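9/4/23 キッチン収録メモ

昨日の続きで、流し台まわりのタスク。朝イチで全部の時計合わせをやり直したら30分飛んだ。前回、手首側と頭側の映像が微妙にずれてて泣いたので、これはもう毎回やることにする(チェックリストの一番上に書き足した)。

いまの時点でSorndale用のセットは3,746エピソード。今週の目標は流し台だけで600本、昨日までに入ったのがほぼ「スポンジを取る・置く」系で、水を出した状態のやつがまだ全然足りない。というわけで今日は水あり中心!

水ありは見た目がとにかくやっかいで、ステンレスの底で光がちらちら動くし、水栓のクロームは周りを全部映し込む。6月に学習させたモデルは、乾いたシンクだとそこそこ動くのに、水を流した途端に手が止まって迷子になってた。原因は映像だと私は思ってるけど、Haugland側の人たちは「デモの速度がばらばらなせいでは」と言っていて、まあ両方かもしれない。切り分けたいので、今回は水量を弱・中・強の3段階でラベルに入れることにした。レバーの角度じゃなくて見た目の水の太さで決める。角度だと蛇口が変わったときに意味がなくなるので。

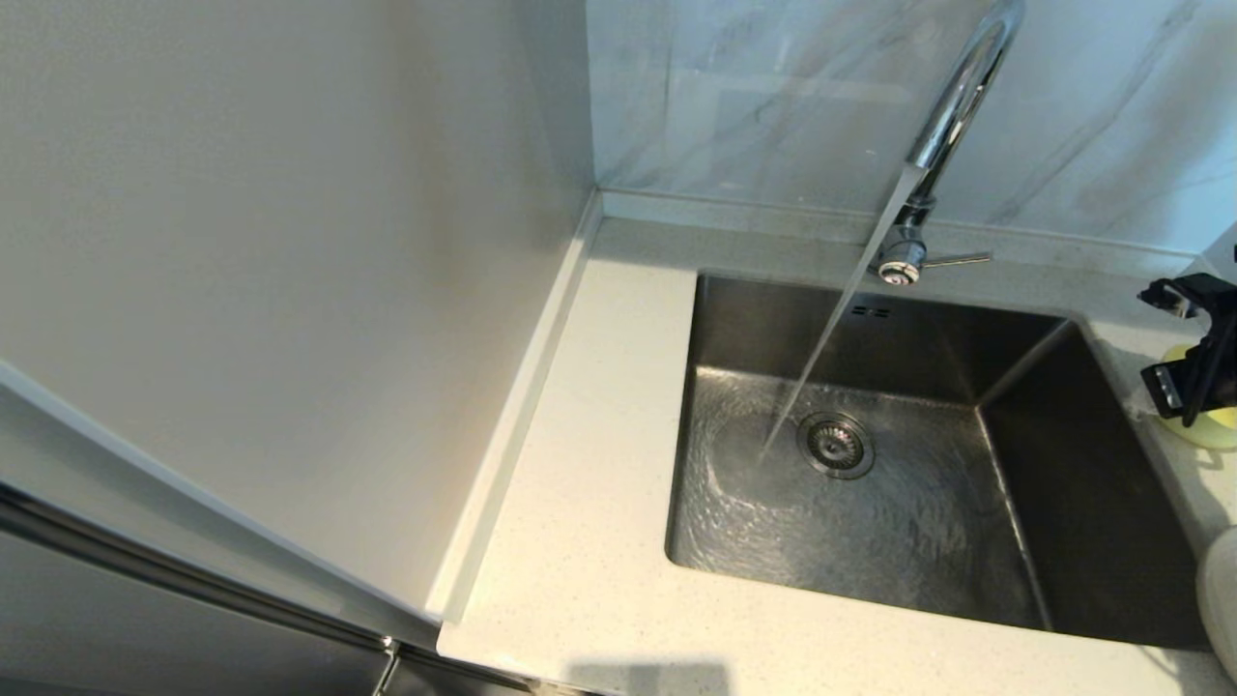
あと操作する側の癖の話。自分の収録を見返すと、スポンジをつかんだあと必ず一拍止まってる。考えてるだけなんだけど、モデルはこの「一拍」まできれいに覚えてしまう。前にFluritzの引き出しタスクで同じことをやらかして、開ける前に毎回2秒固まるかわいそうなポリシーができた。なので、開始前に頭の中で一回通してから始める、途中で迷ったら素直に捨てて撮り直し。もったいないと思わないこと(自分に言っている)。

失敗からの立て直しは捨てずに残す。落として拾い直す、つかみ直す、あたりは大歓迎。ただし別タグにする。「recovery」で統一、「retry」は使わない。先週の分に両方混ざってるのを見つけたので、夕方スクリプトで直した。659件も書き換わってちょっと引いた……。念のため元のファイルはNultulleyのサーバーの退避フォルダに置いてある。中身を確認したら消すので、触りたい人は先に声かけてください。

指示文のほうも少し見直し。「シンクを洗う」だけだと範囲が広すぎて、人によって底だけだったり縁までやったりする。「底をこする」「縁を拭く」「水を止める」に割って、長い指示はそれをつなげた形で別に持つことにした。アノテーションの手間は増えるけど、後から足すよりはずっとまし。

照明は昼からカーテンを閉めて固定。午前は開けたままだったので、光の条件は午前と午後で別扱いにしてメタデータに入れた。白い壁と天板は露出が引っ張られやすいから、自動露出は切っておくのが無難だと思う。前に入れっぱなしにしたときは、腕が画面に入るたびに全体の明るさがふわふわ変わって、見てるだけで酔った。

次回やること
水量「強」の追加。弱ばっかり撮ってしまった
スポンジの初期位置をもっと散らす、右側に偏りすぎ
止水までを1エピソードに含めるか決める(私は含めたい派)
グリッパーの指先の点検、濡れるタスクのあとは毎回拭くこと
時計合わせの手順をスクリプト化、手作業はもういやだ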